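**Reset rule between pick trials: restock by hand, or leave the layout as it ends up?**

Tags: pick-and-place, test-protocol, risk-assessment

We run a fixed arm over a produce tray and pick single items into a basket. The written procedure (last revised in September) says "restore the scene" between trials and nothing else. One operator puts every item back on tape marks. Another drops the fruit in anywhere and presses start. After 439 trials the two sets of logs disagree enough that I can't merge them.

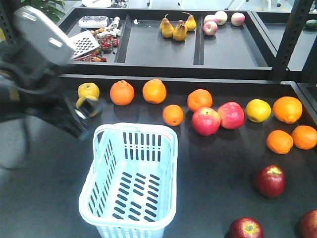 Two things I need to settle before the next batch:

1. Is there an accepted reset rule for mixed items that touch each other?
2. The operator reaches into the tray to restock. Is a paused program enough, or does the arm need a protective stop?

Controller is an Orkia, gripper is from Skelov. No fence, one light curtain on the aisle side only.

---

**Answer 1** (accepted, score 11)

Take question 2 first. A program pause is not a safety function. It can be cleared from the pendant or by a script while a hand is in the tray. Use a monitored standstill or a protective stop, with the restart button placed where the person pressing it can see the whole tray and can't reach it. A curtain on one side covers one side. Your risk assessment has to list every direction a person can reach in from, including over the shelf.

For question 1, I don't know of a standard that fixes this. What works for us:

- Generate layouts in advance from a seed and print them. Log the seed with each trial.
- Give a position tolerance. We use 2 cm for round fruit, which roll.
- State whether contact between items is allowed, and which pairs.
- Record the basket pose too. Operators nudge it and don't write it down.
- Empty the basket at a fixed count, and put that count in the procedure.
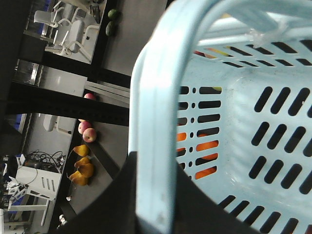
*Wrist view, basket and tabletop. Slotted walls let the contents show through.*

If your detector runs on the wrist view, mask the basket region. Otherwise fruit seen through the slots can be returned as a pick candidate.

Don't merge the old logs. Report them as two conditions.

---

**Answer 2** (score 2)

We had the same argument at Londoño and just went with random. After 47 resets nobody can hold tape marks anyway. Pavero has a template for the log sheet, I think it's in their downloads section.

---

**Comment on Answer 2**

Random is fine if you record what you got. Take an overhead still before each start, otherwise a failed trial can't be set up again.

*Edited 2022-12-24: fixed list formatting in Answer 1.*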